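4. Where the hex keys went

4.1 The setting and the log

The four workshops in this study have little in common apart from a shortage of hex keys. Triselari is a community repair space over a bakery. Pino builds and mends bicycles. Akbari makes shelving and display fittings to order, and Elton is the shared workshop of a technical college, open to anyone with a card and a safety induction. All four told us at first contact that they had no particular problem with small tools. All four then asked, before the end of the same meeting, whether the study would be paying for new ones.

It did. At the start of the observation period we supplied 400 hex keys in the common metric sizes, split equally between the sites and marked with a band of colored enamel paint so that a Pino key could be told from an Elton key at arm's length. Each site also received a bound log in which users were asked to write the size taken, the time, the job, and the time of return. The observation period lasted 20 weeks. The logs, when we collected them, held 1,161 entries, of which a good many recorded a key going out and gave no sign of it coming back. Several recorded a return with no departure. One of these reads, in full, "found it, sorry."

We treat the log as a record of what people were willing to write down. As a record of where the keys were, it has obvious limits, and the second author spent a good part of March establishing what they were by looking under benches. The bench searches are reported in Section 4.3. The interviews, of which there were 50, are drawn on throughout.

4.2 Why this tool

Earlier work on shared tools has tended to follow expensive objects, such as torque wrenches and cordless drills. These have the advantage, for the researcher, that someone minds when they disappear. The hex key is close to worthless as property and very hard to do without. It is also small enough to be carried off in a sleeve. Respondents did not regard walking out with one as taking anything. A member at Triselari who described himself as strict about borrowing emptied his jacket at our request and produced keys in three sizes, two of them ours.

The demand for the tool is easy to explain. A socket-head screw can be driven where there is no room to swing a wrench around the outside of the head, and designers of machinery have taken full advantage of this. Figure 3 shows heads of the kind we have in mind, silver ones with hexagon sockets, set into dark linkages. The person tightening such a screw usually knows by eye which key is wanted, give or take one size. The trouble starts with the give or take.

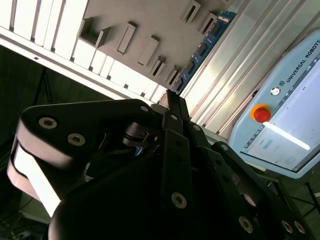
Much of the traffic in our logs comes from exactly that uncertainty. A user who is unsure between a 4 and a 5 takes both, uses one, and returns the one that was used, if any. The other stays on the bench as what one Akbari fitter called "the loser." Losers accounted for a large share of the keys recovered in the first bench search, and they were nearly always found singly, lying a hand's width from the work, where the user had put them down with every intention of dealing with them later. Bråten's earlier notes on a ship chandler's store describe the same habit in drill bits, and she calls the resulting objects "parked." We keep her term.

Parking is a slow process and does little harm at first. A parked key is still in the building, and in principle anyone may pick it up. In practice very few people did. Asked why, respondents said that it looked as though it belonged to somebody's job. This courtesy was extended even to jobs that had been finished and carried out the door. At Elton a key lay on the ledge of a drill press for so long that a user logged it as a fixture: under "job" the entry says "borrowed the ledge one," and under "returned" it says "ledge."

4.3 Three routes out of the rack

We sorted the fates of the missing keys by walking each one back from where it was found. Parking, described above, was the most common route and also the most forgivable.

The second route is the private set. Regular users in every workshop kept a small reserve of their own, in a drawer, a tin, or in one case the toe of a spare boot. They defended this on the grounds that the shared rack was unreliable. The shared rack was unreliable in large part because of the reserves, and most respondents saw this perfectly well and said so, sometimes while closing the drawer. The logic is familiar from studies of office staplers and hospital pillows. What surprised us was how stable the arrangement was. When we topped up the rack at Pino halfway through, it was back to its former gaps inside a week, and the drawers were slightly harder to shut.

The third route is migration between sizes. A rack with labeled slots invites people to put something in each slot, and they do. By the second bench search, the 6 mm slots at Akbari held a mixture of 6 mm keys, 5 mm keys, an imperial key nobody would own up to, and a bent nail. The rack looked full from the door. Users glanced at it, concluded that supplies were good, and took what they could find, and only when they got back to the job did they learn otherwise. In terms of time lost this route was the worst of the three, though it produced hardly any complaints. People blamed the screw.

4.4 What the workshops tried

None of the sites waited for our results before acting on the problem they did not have. Triselari hung its keys on strings. This worked well for jobs within reach of the string. For all other jobs the string was cut, and the log began to record "5 mm w/ string" and "5 mm no string" as separate tools, with the second much preferred. Pino appointed its most senior mechanic as keeper of the keys, a post he held with real authority until he went on leave and took the cabinet key with him. Elton put up a sign. We have the text of it and of the two signs that replaced it, each longer and more underlined than the last, and can find no effect of any of them in the log.

Akbari did something we had not met before. The foreman, Nivaldo Coutinho, taped a key of the right size to each fixture that needed one, and declared the rack closed. He had to buy more keys to do it, and for the first month the floor grumbled that it was wasteful. The tape then went grubby and had to be replaced by small spring clips, which were themselves borrowed for other purposes. Even so, the share of logged jobs with a missing return fell further at Akbari than anywhere else. Coutinho is modest about this. "They still steal them," he told us. "Now they know where from."

We would be cautious about reading much into that. Akbari makes the same few products over and over, and a taped key has a good chance of being the key that is wanted. Elton, where one bench may see a guitar stand in the morning and a pump housing after lunch, could not do the same without taping the whole rack to everything. The clips also make for awkward cleaning, and two respondents had caught a cuff on one.

4.5 Counting what was left

At the end of the period we searched each site a last time with the help of its regular users, who proved very good at finding keys once it was clear that the drawers were exempt. We had promised the exemption in the consent form and have come to regret it, as the totals in Table 2 are best read as the number of keys in each workshop outside the places where the keys were kept. Painted keys from Triselari turned up at Elton, and Elton's at Pino, although the managers of all three assured us that members did not move between sites with tools. Ours were returned to the rack of the color they carried. The imperial key was left at Akbari, in the 6 mm slot, at the request of the fitters.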